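搜索 请输入关键词 站内搜索 热门：蜡烛 歌谱夹 折叠谱架

Drellano 户外烛光颂唱套装（教会、团契、社区祷告会用）

货号见包装侧面。现货。节前单多，发货按付款先后，催也没用，请见谅。

给在外面唱诗的队伍配的一套东西。街边、广场、医院门口、公园，站着唱，站着祷告，风大天黑都能用。去年很多弟兄姊妹反映蜡烛一出门就灭，歌谱看不清，后排听不见起音，这次都改了。

套装里有：
电子蜡烛100支，暖黄光，带防风纸杯托
歌谱本100册，骑马钉，大字
折叠谱架2个
手提小音箱一台，带有线话筒
收纳箱4只，带盖，可以叠放

电子蜡烛。拧底部开关，亮。不是真火，小孩子可以拿，衣服头发都不怕。用纽扣电池，出厂已装好，拔掉绝缘片就行。第一次用之前请务必拔，每年都有人打电话来说不亮，一问没拔。电池可换，底盖用硬币拧开。纸杯托是消耗品，湿了会软，单独有补充包。下雨天建议换塑料托，另购，和纸托同一个口径，直接套上。

歌谱本。收的都是大家熟的圣诞颂歌，《平安夜》《普世欢腾》《小伯利恒》《以马内利来临歌》这些，只印歌词和简谱，没有四声部。要四声部的请买Alemayehu合唱版，那是另一个货号，不要拍错。封面覆膜，沾点水擦掉就行。内页是普通纸，别泡。最后留了空白页，可以自己贴祷告词，或者写当天的流程。繁体版有，下单备注，不备注默认发简体。

谱架。Stotness的老款，三脚，收起来能放进箱子。站高站低都能调，旋钮要拧紧，不然风一吹往下滑。底下可以挂沙袋，沙袋不含。谱板上的夹子夹歌谱本刚好，夹厚的圣经夹不住，别硬掰，掰断不保。
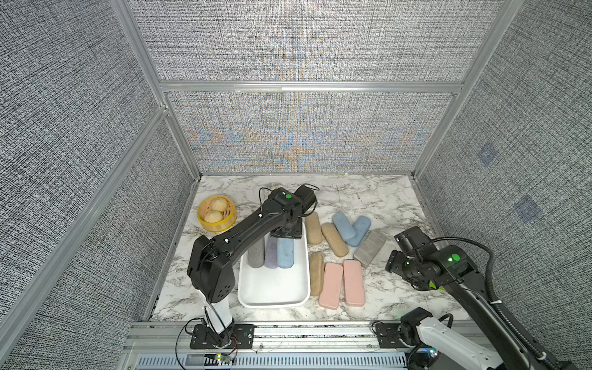 大理石纹台面，两只机械臂

音箱。充电的，不用拉线。音量够一队人在路边唱，想盖过马路上的车那是不可能的，也没必要。有些地方用扩音要先报备，每个城市规定不一样，请自己先问清楚再带出门。不报备就别开，清唱也很好听。话筒线够走几步，要无线的加钱换，页面下面选配里有。冬天电池掉电快，出门前充满，不用的时候放包里捂着。

收纳箱。一只装蜡烛，一只装歌谱本，一只装音箱和谱架，剩下那只空着，给你们放外套、手套、单张什么的。箱盖上有标签槽，写上团契名字免得和别家拿混了。活动结束东西收回来，蜡烛记得一支一支关掉再入箱，盖着盖子亮一夜，第二天全没电。

适合谁用
教会青年团契、诗班、生命关怀类的祷告聚会、探访养老院的小组、平安夜报佳音。人少的队伍不用买整套，有半套，蜡烛和歌谱本减半，不带音箱。学校买的话可以开发票，抬头和税号一次写对，开错重开要等。

选配
塑料防风托
无线话筒
谱架沙袋
备用纽扣电池，整板
红色围巾，均码，Drarnero产，洗的时候单独洗，头一次会掉点色

常见情况
蜡烛闪：电池松了，打开重新压一下。
蜡烛不闪想要闪：这款没有闪的，是常亮。
音箱滋滋响：话筒离音箱太近，站远点。
歌谱本缺页：拍照发过来，补发，不用寄回。
收到少件：签收两天内说，先别扔箱子，箱子上有装箱单号。
能不能租：不租。以前租过，回来的蜡烛少得太多，停了。
能不能印我们教会的名字：能，歌谱本封底可以印，要提前定，节前两周不接印字的单，来不急。

运费
整套走物流，到站自提或者送货上门都行，上门加钱。偏远地区先问。半套走快递。楼上没电梯的请提前讲，司机不一定肯搬。

退换
没拆封可以退，运费自理。蜡烛拔了绝缘片的不退，只换坏的。围巾洗过不退。印了字的歌谱本不退，印错字算我们的，重印。

节后安排：25/12/2019 仓库休息，当天不发货不接电话，留言都会看，第二天开始按顺序回。复活节用的白蜡烛套装3月上架，要预定的现在就可以留言登记，写清楚数量、地区、要不要歌谱本。复活节那版歌谱曲目不一样，和圣诞版不能混着用，封面颜色区分。

批量价请直接留言问，页面上的是单套价。付款后要改地址的尽快说，出库了就改不了了。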